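Workstation refresh: storage and login changes

The engineering workstations at the Wendinlow office move to the new login service on 26/12/2018. Local profiles larger than 20 GB will not be copied. Move project files to the Cosau share before then and leave only settings and mail archives in the profile folder.

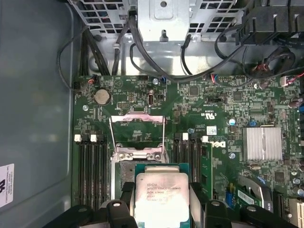 Quotas on the share are set at 300 GB per project group. A group that reaches its quota can still read and delete files, but new writes fail with a "disk full" message. The message is misleading – the disk itself has space – and we have asked the vendor to change the wording.

Scheduled jobs that run under a personal account need to be re-registered after the first login. Open Tostutell, select the job, and enter the new password. Jobs left as they are will stop after four failed attempts. 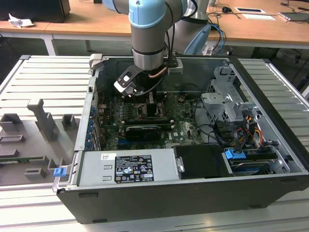
Passwords must have at least 20 characters and expire every June. Old mapped drives will show a red cross and can be removed by hand.

Questions about quotas go to Telma Painemal. Login problems go to the service desk, with the machine name in the subject line.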